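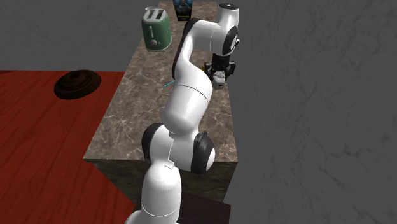

Search this site Enter keywords Go

Minutes of the February safety and faults meeting
Kitchen Handling Project, Daden site

Present: project lead (chair), controls engineer, simulation engineer, test technician, site safety officer, two representatives from Driteo (gripper supplier), one representative from Gallagher (building owner), minute taker.
Apologies: purchasing; the second test technician.

The meeting opened at 9:30 a.m. in the upstairs room.

1. Minutes of the last meeting

Accepted with one correction. Under item 4, "wrist cable" should read "elbow cable." The minute taker will reissue the page.

2. Actions carried over

Spare emergency stop button for the test bay: received and fitted. Closed.

Floor tape at the bay entrance: Gallagher asked for a tape that does not mark the floor coating. The first roll left a residue. A second type is on order. Open.

Update to the arm controller software: held back until the fault under item 3 is closed. Open.

Reading list for new starters: not done. The chair asked for it to be dropped from this meeting and handled by the office. Closed here.

3. Fault 28: arm continued downward after contact with counter

The controls engineer presented the report, which had been sent out beforehand. Two people had not received it and copies were passed around.

What happened. During a pick test in the bay, the arm was told to lower the gripper to a small item on the counter, close, and lift. The gripper reached the counter and the arm kept pushing down. The force limit should have stopped it at 80 newtons. The log shows a peak of 132 newtons before the technician pressed the emergency stop. Both fingertips were bent and the counter surface was chipped. The technician was outside the marked area and was not hurt. Power was locked off and the bay was closed for the rest of the shift.

Cause. The counter height in the task file was wrong. The task had been written and checked in simulation, where the counter is placed by a number in the layout file. The counter in the bay had been raised on new feet after the layout file was made, and the file was not changed. The arm believed it still had clear air below the fingertips.

That accounts for the contact. It does not account for the force going past the limit. The controls engineer found that the limit was being read from the simulation settings, where it is switched off to let long batches run without stopping. The settings file had been copied across to the bay controller along with the task. The controller accepted it and gave no warning.

The site safety officer asked whether the separate hardware limit should have acted. The controls engineer said that it is set higher, to protect the joints, and was never reached. The safety officer asked for it to be recorded that the hardware limit as it stands does not protect a person's hand. Recorded.

Driteo asked if the gripper had reported anything. It had sent a position error when the fingers could not close fully. The arm controller logged the message and took no action on it. Driteo said the gripper can also be wired to trip a stop input directly and that their other customers mostly do this. The project lead asked why this was not in the installation notes. Driteo said it is in the appendix. There was some discussion of this and it was agreed that the wiring should be done either way.

4. Simulation runs after the fault

The simulation engineer had gone back through the saved runs for the same task, 2693 in all, looking for cases where the fingertips went below the counter surface. The simulator lets two objects overlap slightly before it pushes them apart, so a shallow overlap does not stop a run or mark it as failed. Some runs that were passed as good picks had the fingertips in the counter at the moment of closing. The item was still lifted, so the scoring script counted them.

The simulation engineer has not finished sorting these and did not want to give a number yet. The chair accepted this but asked for it before the next meeting.

The test technician said that the picks near the wall side of the counter looked the least safe on screen, with the arm reaching a long way forward and the elbow low over the near end. The controls engineer agreed that the long reach makes the force reading at the wrist less reliable and said that the near end of the counter should be checked for elbow clearance as well. This had not been part of the fault report and will be added as a note to it.

The chair asked if the simulated kitchen should be rebuilt to match the bay exactly. The simulation engineer did not support this. The layouts are changed on purpose between batches, with different counters, walls and tables, and a task that works in only one of them is of little use. What is needed is for the real counter height to be measured at the start of each session and for the task to use that figure. The controls engineer agreed. The chair was content.

5. Agreed changes

a) Simulation settings and bay settings will be kept in separate folders with separate names. The bay controller will refuse any file that does not carry the bay name.

b) The bay controller will not start a task if the force limit is missing, switched off, or above 80 newtons. The limit value will be shown on the operator screen.

c) Counter height will be measured with the touch probe before the first task of each session and again after any furniture is moved. The technician will write the reading on the session sheet.

d) The gripper error signal will be wired to the stop input. Driteo to supply the cable and a drawing.

e) Any simulated run in which the gripper or any arm link overlaps the counter, a wall or a table will be marked failed, whatever happens to the item.

f) Downward moves in the last part of the approach will be run at reduced speed. The controls engineer will propose a figure.

The safety officer asked for a) and b) to be in place before power is restored to the arm. Agreed. The chair asked if the bay could be used in the meantime for camera alignment with the arm locked off. The safety officer had no objection provided the lock stays on and the key stays in the office.

6. Repairs

Fingertips: Driteo will replace both. They consider the damage to be outside warranty. The project lead does not agree and will take it up with their sales office. The replacement will not wait on the outcome.

Gripper body: Driteo inspected it before the meeting and found no play in the finger drive. They would like it back for a bench check when the fingertips are changed. One week without the gripper.

Arm: Surnport, who service the arm, have looked at the joint logs by remote link and saw nothing outside normal range. They recommend a calibration check at the wrist and elbow before it is used again. A visit has been requested and not yet confirmed.

Counter: the chip is on the top surface toward the wall side. Gallagher pointed out that the counter belongs to the building and asked for it to be made good. The project lead proposed leaving it until testing ends and then replacing the top. Gallagher will ask and reply by email.

7. Reporting

The safety officer has entered the fault in the site book as a near miss. The category was questioned, as nobody was inside the marked area. The safety officer said that it stays as a near miss given that the technician had been reaching in to place the item shortly before the task started. No change made.

The test technician asked that the start button be moved. At present it can be pressed from a spot where the far end of the counter is hidden by the arm. The controls engineer will look at the cable length and report back.

8. Other business

Gallagher gave notice of a water shutoff on the ground floor later in the month. The bay is not affected. The restrooms are.

The bay door is again being propped open with a chair. It is to be kept shut.

Driteo asked for a copy of the force log. Approved, with the operator login details removed first.

9. Actions

Controls engineer: changes a), b) and f); elbow clearance note for fault 28; start button cable.
Simulation engineer: change e); count of past runs with overlap.
Test technician: change c); new session sheet with a line for counter height.
Driteo: fingertips, stop cable and drawing, bench check.
Project lead: warranty question; Surnport visit.
Safety officer: check of a) and b) before power is restored; review of hardware limit.
Gallagher: reply on counter repair; floor tape.
Minute taker: corrected page from last minutes.

Fault 28 remains open.

The meeting closed at 11:10 a.m. The next meeting will be set once Surnport confirm their visit.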